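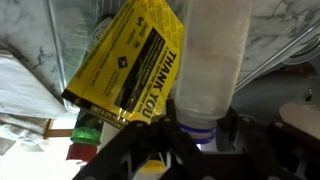
# Gripper opens on protective stop, bottle dropped over the tabletop

**dpaquette** · 2020-07-19

Tabletop clearing cell, single Vandodska arm, Gemside parallel gripper, Samis controller, Majali driver between controller and gripper. The tool is powered through the flange.

On a protective stop the gripper sometimes opens. It should hold its last commanded width and force. In 114 protective stops it opened on 2. On the second one the arm was carrying a plastic bottle clear of the table and let go of it. No damage, but the same program also handles glass, and I am not running it again until I understand this.

What I have so far:

- The stop itself is legitimate (wrist torque limit, caused by contact with another object).
- The Samis log shows no open command before or after the stop.
- The Majali log shows a reconnect 60 ms after the stop, both times.
- Gripper firmware reports "holding" right up to the reconnect.

Has anyone seen this combination?

---

**bence_r**

Check what Majali does on reconnect. If the activate-on-connect flag is set, it sends a full activation, and on the Gemside an activation includes an open stroke. We had the same symptom in November and that was the whole story. Turn the flag off and activate once from the program at startup.

---

**l_desmet**

That explains the opening. It doesn't explain the reconnect. A protective stop should leave the serial link alone. I would look at tool voltage first. If flange power dips when the brakes engage, the gripper board resets and the driver sees a dropped connection. Removing the flag in that case leaves you with a gripper that has rebooted and is holding only by whatever friction is in the screw.

---

**bence_r**

The Gemside screw is self-locking. It will hold a bottle with the power off all day.

---

**l_desmet**

It holds position. It does not hold force. On a compliant plastic wall you lose preload as the plastic relaxes, and the fingers do not follow it in. On glass you have the opposite situation, very little compliance to begin with. I wouldn't call either one safe on the strength of the screw.

---

**dpaquette**

The flag is set. I inherited the config and never looked at it. I have turned it off and moved activation to startup.

Scope on the tool supply shows a dip on most stops. It is usually shallow. I haven't caught one deep enough to reset the board yet, so I can't say Liesbeth is right, but I can't rule it out either.

The arm is parked over the left side of the table while I work on the wiring, gripper powered down.
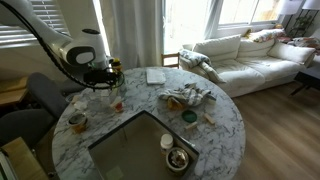 The cable run along the outside of the arm is next on my list. The loop shortens when the wrist folds under, and both openings happened in that posture. An intermittent connector would give the same log as a voltage dip.

---

**theano_x**

Log the gripper's uptime counter. Majali exposes it, although it is off by default. If the counter goes back to zero at the reconnect, the board lost power. If it keeps counting, the fault is in the data pair and the board never noticed. That separates the two cases without waiting for the scope to catch one.

---

**padraig_mm**

Disagreeing with the priority here. Whichever cause you find, an activation routine that can open the fingers on a loaded gripper is a hazard on its own. The program should check the hold state after any reconnect and refuse to activate until an operator confirms. Do that first, then chase the connector.

I would also take the glass off that table for testing.

---

**bence_r**

An operator prompt on every reconnect will get clicked through inside a week. I would refuse activation whenever the last known state was "holding" and leave the operator out of it.

---

**padraig_mm**

And after a board reset the last known state comes from where? It has to be stored on the Samis side. Fine with me if it is.

---

**dpaquette**

Stored on the Samis side now. Uptime logging is on as well.

Result from the longer test, with a plastic bottle in the gripper and stops triggered by hand in the folded posture: the counter kept counting through every reconnect. The board is staying up. Flexing the cable near the last clip drops the link with the arm stationary, so it is the data pair. Packet 1,467 in the capture is the first bad one if anybody wants the file.

Replacement cable is ordered. The supply dip is still there and I'll open a separate thread for it.

---

**l_desmet**

Please do. Post the load on the tool supply when you start it, with the fingers stalled and with them idle.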